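This site uses cookies. By continuing to browse you agree to our cookie policy.

3.2 Variant naming in the Eder model kits

The Flolov mobile suit appears in 209 of the 508 catalog entries we coded. Its scout version, the Flolov Elter, shares the base frame but replaces the shoulder armor with a sensor pack – the kit manual lists this as a field refit, while the Altia series guide treats it as a separate machine. We followed the manual. Entries that gave only a recognition code were matched by hand, and 2 were dropped.

A gray towel lies spread on a light wooden table (Figure 4).
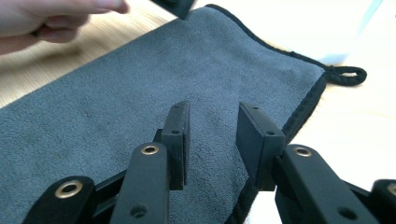 Figure 4. Small black item held over a gray microfiber towel.

3.3 Fan-made variants

Custom builds were coded separately, using the same sheet.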